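Checking and resetting finger alignment on the Follel hand gripper

Applies to the hand-held unit with the curved black fingers. Allow 10 minutes.
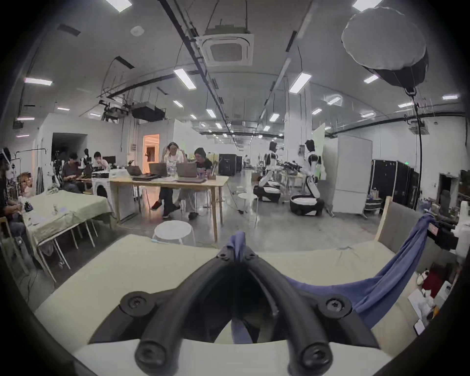

Alignment drifts slowly on the Follel, and the first sign is usually thin material slipping out of the grip. Check it before you touch any settings. Use a cloth for the test, on a padded surface, so the tips can press down without being knocked. Pinch it close to one end and lift only that end, as with the blue cloth here, leaving the rest lying on the pad. Both tips should take hold at the same height. If one leads the other, go on to the reset.

What you need
Hex driver from the Brorkard kit
Lint-free wipe
Feeler gauge

Resetting the fingers

1. Switch the gripper off and unplug it.

2. Wipe both fingers down to the tips. Lint at the joint can look like a bad alignment.

3. Take the cap off the joint on the side that leads and back the screw off a quarter turn. Leave the other side alone for now.

4. Close the fingers by hand until the tips meet, then hold them and tighten the screw.

5. Slide the gauge down between the tips. It should drag evenly – if it catches at one corner, repeat steps 3 and 4.

6. Refit the cap, plug in and run the open/close cycle 37 times before testing on cloth again.

If the finger still leads after two tries, the bushing is worn. Order part 524 and ask Orlando Palomino for the press tool. Bushings last up to 1000 hours here, less on the Londoño jobs.

Write the reset in the tool log. Caoimhe Conneely updated the log sheet in April, so throw out any older copies.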